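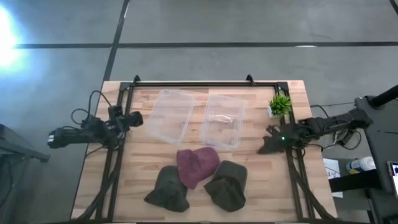
4.2 Why tenants waited before moving to a smaller home

We come now to the part of the study that we had, if we are being candid with our readers, looked forward to least, and which ended up taking most of our time and giving us a good deal of pleasure. The Trodcombe scheme offers older tenants of social housing the chance to give up a family-sized home for a smaller one nearby, with removal costs paid and a modest sum towards curtains, carpets and the like. On paper it is a generous offer. We wrote to 970 tenants who had been sent the offer letter, and 321 of them sent back the long form, many with extra sheets pinned to it, for which we remain very grateful.

The form asked people to tell us, in their own words and at whatever length they liked, what had gone through their minds when the letter arrived. Earlier work on downsizing has tended to begin with money (rent, heating, the cost of the move itself), and so did our first coding frame. It had to be redrawn twice. Tenants did write about money, often very sharply, but they wrote far more about rooms: the box room where a grandchild sleeps over, the back bedroom kept for a son who works away, the bit of landing where the sewing machine lives and gets the afternoon light. A spare room in the landlord's records was very seldom a spare room to the person who dusted it.

We sorted the replies under six headings, which are set out in the appendix, and two of them deserve a little more room. The first is what we have called "one more year". People who chose this path were by no means set against moving, and several had already been to look at the new flats at Lepik Court and come home rather taken with them. They wanted the move to fall after something, be it a christening, a knee operation or the last of the runner beans, and the offer, which lapsed after five weeks, made no allowance for that. Kathleen Keogh and Siobhán Rafferty, who read the forms separately and then compared their notes over a very long afternoon, both marked this as the strongest thread in the whole collection.

The second heading concerns neighbours. Tenants on the older streets described a traffic in keys, parcels, bin days and lifts to the surgery that would be hard to pick up and carry elsewhere, even to a building ten minutes' walk off. Where two households on the same street had been made the offer together, and could move to the same landing, the tone of the replies was noticeably brighter, though we would not wish to lean too heavily on that, as such pairs were few and had mostly been friends for a long while already.

Figure 3. Two black robot arms reaching across a wooden tabletop; the left gripper holds a dark grey cloth garment. 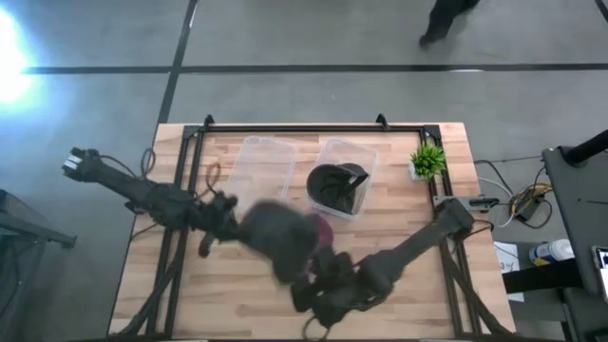
Philomena Sheehan put it to us that the letter itself was at fault, and that she would have moved the first winter if anyone had rung her up and asked which of her things she could not do without. She had read it three times, she said, and still could not tell whether there would be somewhere to dry washing, or whether the dog could come.

Her remark sent us back to the wording of the offer, which runs to four close pages and mentions the word "home" only in the landlord's address. Fergal Cullinane has since drafted a shorter version in plain language, with a telephone number at the top and a space for the tenant to suggest a month that would suit. It was shown to a small group in December and was kindly received, apart from the paragraph on arrears, which everybody disliked and which is being written again. We return to the matter of timing in section 4.3, where the landlord's own reasons for the short deadline are given a fair hearing.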